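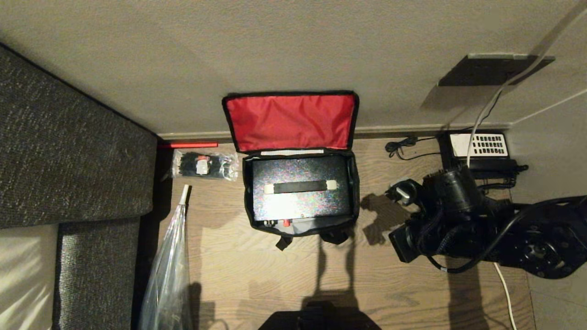 Ticket 2123 – Aufgabe "Tasche packen und schließen" bricht ab
Projekt: Skovel Haushalt
Standort: Testwohnung Tisell
Status: in Arbeit
Priorität: mittel
Gemeldet von: Ataberk Gündoğdu
Datum: Do, 18. Juli

Problem
Arm soll Kasten in Tragetasche legen, Deckel zuklappen, Tasche am Griff anheben. Kasten rein geht. Deckel zu geht manchmal. Griff geht gar nicht. Insgesamt 40 Durchläufe seit gestern Mittag, davon 28 mit geschlossenem Deckel. Anheben: null.
Bei der alten Testtasche (steife Wände, harter Deckel) lief das alles im Mai noch sauber durch. An der Software seitdem nur das Update von Mosquera.

Erwartet
Deckel zu, Tasche hängt am Greifer, Boden frei. Danach Kleinteile einsammeln (eigene Aufgabe, kommt später dran).

Umgebung
Fußboden Holzoptik, Tasche vor der Wand, Sofa links. Deckenlicht an, Rollo halb. Greifer Standard, Backen vom letzten Wechsel. Planer Skollness, Grundeinstellungen, nichts dran gedreht.

Log

09:10 Neustart Arm + Planer. Nullpunkt neu gesetzt. Kein Unterschied.

09:35 Verdacht Beleuchtung. Kasten hat diese glitzernde Oberfläche, die Tiefenwerte springen da wie blöd. Rollo ganz runter, nur Deckenlicht. Springt weniger, Greifpunkt wandert trotzdem noch. Rollo wieder halb.

09:50 Schwarzer Griff auf schwarzem Kasten = für den Planer eine Fläche. Er erkennt die beiden hellen Enden und will eins davon greifen statt die Mitte. Kommt von oben, rutscht ab, meldet "gegriffen". Falsch positiv! Kraftwert war dabei praktisch null, müsste die Prüfung eigentlich abfangen. Eigenes Ticket?

10:20 Nebenbei gefragt: warum hebt er überhaupt den Griff vom Kasten und nicht die Tasche? Aufgabentext sagt "am Griff anheben". Welcher Griff steht nirgends. Text geändert in "Tasche an den Trageschlaufen anheben". Jetzt sucht er wenigstens vorne.

10:45 Schlaufen liegen flach auf dem Boden. Backen kommen nicht drunter, drücken sie nur platt. Sechs Versuche, zweimal Not-Stopp wegen Bodenkontakt. Schlaufen von Hand aufgestellt, dann klappt der Griff beim ersten Mal, aber das ist natürlich geschummelt.

11:15 Deckel. Er klappt ihn von der Wand weg und lässt zu früh los. Stoff federt zurück, Deckel steht wieder offen an der Wand. Loslasspunkt weiter nach vorn verlegt. Besser.

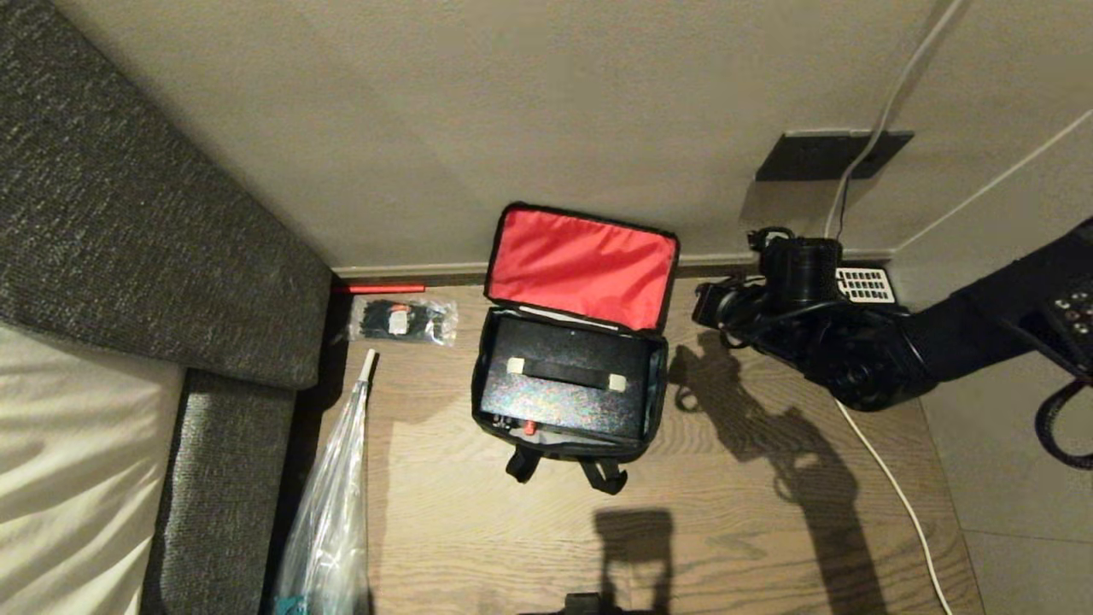 Tasche offen an der Wand, Deckel steht, Greifer rechts daneben.

11:40 Schatten vom Arm fällt auf den Boden neben der Tasche. Planer legt da manchmal ein Hinderniss an und fährt außen rum. Kostet Zeit, sonst harmlos. Schwelle hochgesetzt, beobachten.

12:05 Reißverschluss hab ich aus der Aufgabe rausgenommen. Zwei Hände nötig, einer hält, einer zieht. Mit einem Arm brauchen wir das nicht zu diskutieren.

13:30 Kleinteile kurz angetestet, weil eh da: Tütchen mit den Kabelbindern links neben der Tasche. Durchsichtiger Beutel wird nicht als Objekt erkannt, nur der schwarze Inhalt. Er greift also auf den Inhalt und schiebt das Ganze Richtung Fußleiste. Die lange transparente Hülle daneben: gar nicht gesehen. Den roten Stab an der Wand findet er sofort, kriegt ihn aber nicht von der Leiste weg. Tütchen, Hülle und Stab danach wieder an die alten Plätze.

14:10 Kabel am Boden als Sperrzone eingetragen. Bitte nicht löschen, beim letzten Mal war die Steckdose fast mit dabei.

Zwischenstand
Kasten einlegen: ok
Deckel schließen: ok mit neuem Loslasspunkt, noch nicht oft genug gefahren
Anheben: nur mit aufgestellten Schlaufen
Reißverschluss: raus
Kleinteile: nein

Zur Frage aus dem Vertrieb, ob man "packt selbstständig Taschen" schreiben kann: nein. "Legt Gegenstände in offene Taschen" von mir aus. Ein Mensch macht die ganze Nummer in ein paar Sekunden und redet dabei noch. Wir haben heute einen Vormittag an zwei Schlaufen gehangen. Für weiche Sachen am Boden ist das Ding noch nicht soweit, bei harten Kisten auf Tischhöhe sieht es ganz anders aus.

Offen
- schmalere Backen bestellen oder drucken, wer?
- Mosquera fragen, ob das Update was an der Kraftprüfung geändert hat
- Griffprüfung bei Kraft null muss Fehler geben, nicht Erfolg
- zweite Serie mit 40 Durchläufen, gleiche Tasche, Schlaufen NICHT vorher anfassen

Nachtrag 16:20
Mosquera hat geantwortet, Prüfung ist seit dem Update standardmäßig aus. Wieder eingeschaltet, meldet jetzt korrekt "leer". Anheben geht davon immer noch nicht. Ticket bleibt offen, Serie startet morgen früh. A.G.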